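Notebook > Dye Bench > Entries

Dec 15, 2024

Madder test on the Clisell wool, second bath. Used 400 g of fiber, wetted out overnight in tap water. The August batch came out blotchy and I think I crowded the pot, so this time I split it in two.

Alum from the Neltgate bag. Bath A held low for two hours, Bath B the same with a little chalk. B is redder. A is closer to brick and has a dull patch near one tie, probably tied too tight.

Rinse water ran pink for five changes on both, which seems like a lot. Might be old root.
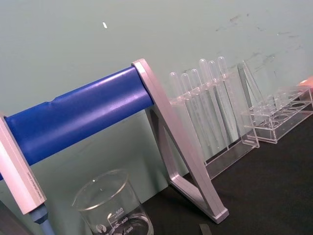 Skeins are labeled with the bath letter and hung in the back. Don't wash them again until I've done the light test. Half of each goes under card in the window.

Next: try the Muli yarn with the leftover liquor, no fresh root. Need more chalk.

3 comments | 2 shares

Recent entries
Fisitska indigo vat, restart
Onion skins on cotton
Cleaning the big pot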